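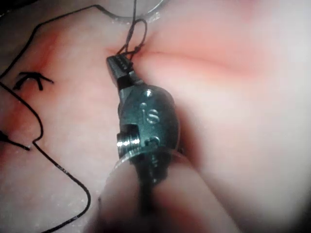 Our project for the spring term was to visit a place where robots do real work next to people and write up what we learned, and our group of seven was lucky enough to get an afternoon at the open day of the Altdale training center in March. I had seen plenty of robots that lift boxes or paint car doors, and I will admit I expected more of the same on a smaller scale (I was very wrong!). What they were teaching was stitching. The jaws of the needle driver are tiny, with a row of fine teeth along the edge, and they can hold a loop of black thread right where it comes out of the tissue, beside one stitch that is already tied. I have sewn buttons on all my life and I don't think I have ever held a thread that neatly.

We were met at the door by Aparecida Assunção, who runs the teaching side of the center and who was kind enough to answer all of our questions, even the ones that we had clearly not thought through. She started with a short talk in a classroom, and then took us in two groups to the demonstration room. My group went second, so we had a good long wait with the coffee and the posters in the hallway. One poster explained how the wrist of an instrument bends, and I copied it into my notebook, which came in handy later when I was trying to understand the talk.

The main thing she wanted us to understand is that the robot does not decide anything on its own in this kind of training. A person sits at a console and moves two hand controls, and the instruments follow. Big movements of the hand become small movements at the tip, and any little shake gets filtered out. When Luis from our group asked how long it takes to get good at it, she told us that her students tie 100 practice knots before she even starts to look at their speed. After that they work on spacing, and on keeping the long end of the thread out of their own way - that last part sounded easy to me until I watched for a while.

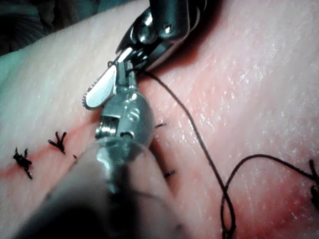
The second half of the visit was with Alcides Ccori, an engineer who takes care of the equipment and who clearly loves his job. He let us try a practice console, with foam and a thick cord in place of the real thing, and each of us got 12 minutes. I used most of mine just trying to pass the cord from the left side to the right. You can't feel the cord at all, so you have to judge by eye how hard you are pulling, and I pulled much too hard and tore my foam. Alcides told me very cheerfully that everybody tears the first one, and gave me another.

We also asked him about automation, as that was the question our teacher, Mrs. Foulkes, had sent us with. He thinks that single steps, like pulling a thread through to the right length, could be handed over to the machine before whole jobs are. The hard part in his opinion is that thread and soft tissue never lie the same way twice, so a program that only repeats a path would be lost very quickly. We had all read about path planning in class, and it helped a lot to hear about it from somebody who has to deal with it every day.

If we did this project again I would bring better questions about the cameras, and I would ask to go in the first group. We would like to thank Aparecida and Alcides for their time and their patience, and for the extra foam. Our notes from the talk and my copy of the wrist drawing are in the back of the class binder.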